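Vellisis Grip Study Kit
Method notes and what's included
31 August 2020

Vellisis is a set of finger inserts and a recording method for finding out how two-finger grippers hold long, thin things. Seul-gi Choo and Randi Wallin put it together at Prarero after one too many dropped patch cables, and we're thrilled to be able to share it with other labs!

Work so far has gone into cables, rods and reaching for rack-mounted gear.

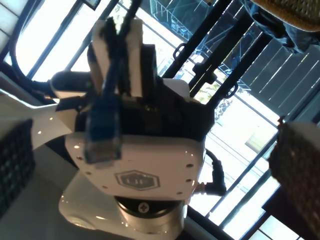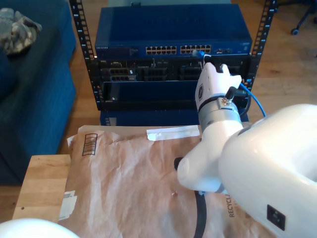
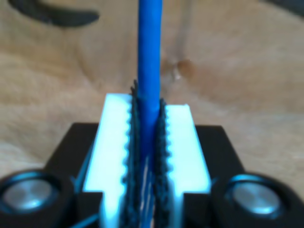 The method starts with a grasp and a label. The operator closes the fingers, the arm makes a short pull along the length of the object, and the software (we call it Pretetti) stores finger position, motor current and video under one trial number. Afterward a person watches the clip and marks it held, crept or lost. We tried automatic labels first and they were fine on stiff objects, but creep in a soft cable jacket is slow and easy to miss, and Randi kept catching clips the software had passed.

Our favorite result came out of the insert comparison. Each object gets 14 trials per insert, and with toothed inserts the cables crept far less when the teeth ran across the cable. Turn the same insert so the teeth run along it and most of the gain goes away. Smooth pads did better than we expected on rigid rods, though they lost ground again once the pull came in at an angle. We had to rerun a whole batch to believe that one, and it held up.

In the box:
2 toothed inserts
2 smooth inserts
2 blank inserts for your own pad material
Mounting screws and hex key
Pretetti software and the labeling guide

Inserts fit the Gowda finger mount. If your gripper uses a different bolt pattern, write to Seul-gi, who has drawings for a few adapters and loves hearing about odd ones. Please log your pad wear along with your trials. We left it out of the early runs and wish we had it!

The next labeling guide is due in September, with a longer section on angled pulls.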